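**Call for outside readers and supervisors, student research projects, Esari School, Tidville**

21/09/2018

Esari School is looking for adults from Tidville and the nearby towns who would like to guide our students in their final-year research project. We need 12 new supervisors and a smaller group of outside readers. The work begins in November and finishes when the last reports are marked. You do not need to be a teacher. You need to be patient, to answer messages, and to enjoy asking questions to young people.

## The project

Every student in the final year chooses one question and works on it for the whole school year. The question can come from any subject, or from something the student does outside of school. In past years we had projects on bus timetables, on the history of one street, on bread without yeast, on how to teach a small brother to swim. The student keeps a notebook, makes or studies something, writes a report and gives a short talk to the year group.

We have 80 students in the year this time, more than before, and our own teachers cannot take them all. One supervisor who follows too many projects does not follow any of them well. This is the reason we open the program to people from outside for the first time in such a number.

## What a supervisor does

A supervisor meets each student once every two weeks, normally for half an hour, in the school library or in one of the small rooms beside it. In the meeting you look at the notebook together, you talk about what was done and what is stuck, and you agree on the next step. After the meeting you write a few lines in our online system, which is called Enduvent. We will show you how to use it. It is simple, but it is in English only, and it does not work well on older phones, so please have access to a computer.

You will have two or three students, never more. We try to match the topic with what you know, but we can't promise it. A supervisor who knows nothing of the topic is often very useful, and the student has to explain things clearly.

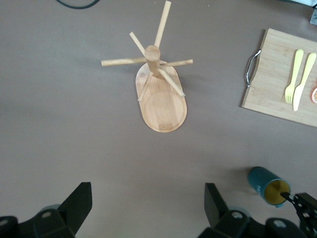
Please understand also where the work stops. The supervisor does not write any part of the report, does not correct the language line by line, and does not buy materials for the student. If a student misses two meetings, you tell the project office and we speak with the family. You are not asked to do this yourself.

## What an outside reader does

Outside readers come in at the end. Each reader receives a set of reports with the names removed and reads them against our marking guide. A report may have up to 1,695 words, not including the list of sources. You give a mark for each part of the guide and write a comment that the student will see. A teacher marks the same report separately. Where the two marks are far from each other, we ask both to talk on the phone and find one mark.

Readers can do nearly all of the work at home. There is one training evening at the school, and it is required, also for persons who have marked for other schools.

## Who can apply

- You are 21 years or older.
- You can come to Esari School by yourself during the afternoon (supervisors) or for one evening (readers).
- You read and write English well. It does not need to be your first language. It is not the first language of the person who writes this page.
- You agree to a background check. The school pays for it.
- For supervisors: you can stay until the end of the school year. Please think about this point before you apply, because a change of supervisor in the middle is hard for a student.

Parents of students in the final year can be readers but not supervisors. Former students are very welcome in both roles, if they left the school at least three years ago.

## Payment

Supervisors receive $200 for each student, paid in two parts, the first in the winter and the second after the student talks. Readers receive a fixed payment for the set, which we will tell you together with the number of reports. Bus tickets inside Tidville are paid back if you keep them.

## How to apply

Send us a letter of one page. Tell us which role you want, which afternoons are possible for you, and one thing you once learned without a teacher. We do not need a full résumé, but please add the name and phone number of one person who knows you from work or study.

You can leave the letter at the front desk of the school, in an envelope marked "Project Office," or send it with the contact form on the school site. Choose "Research projects" in the menu of the form. Letters under the other choices go to a different office and reach us late.

We answer every letter. Supervisors are invited to a short talk with two of us and, if possible, one student from last year. Reader applications stay open a little longer, until the sets are divided.

The marking guide and a sample notebook can be read at the front desk on any school day. Please do not take them home, we have only one printed copy of each.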